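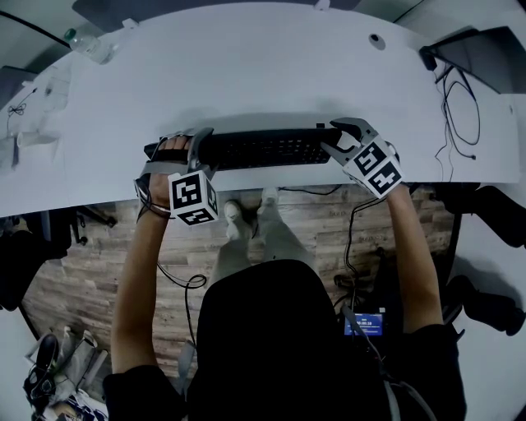
Re: [fenon-users] Fenon layout drops accents after the update

The short answer is that the Fenon layout now needs the right Alt key set as the compose key, and the update resets that setting. Open the layout file, find the line for compose, and put it back. I did this on both of my machines and the accents returned after logging out and in. It works the same on a full-size black keyboard like the one on the white desk as it does on the small Prasta boards, so you don't need to buy anything.

Posted 11 Oct 2020 by list member dender
Filed under: Layouts and Input

On the earlier message:

> I updated last night and now I can't type an e with an accent.
> Plain letters are fine. I have 22 letters to finish in French
> and I'm copying accents from a web page one at a time. Going
> back to version 12 did not help. Is it the keyboard?

It isn't the keyboard. Going back to 12 doesn't help because the old version reads the same settings file, and that file has already been changed. Save a copy of it before you edit.

Two other things. If you use the Farah font set, the accents may be typed correctly and still show as boxes. Paste a line into another program to check. Also, version 13 has four dead keys on the number row that were not there in May. They can be turned off in the same file, under "extras."

I have not tried any of this on a laptop with no right Alt key. If someone has, please post the line you used.

4 replies | 0 shares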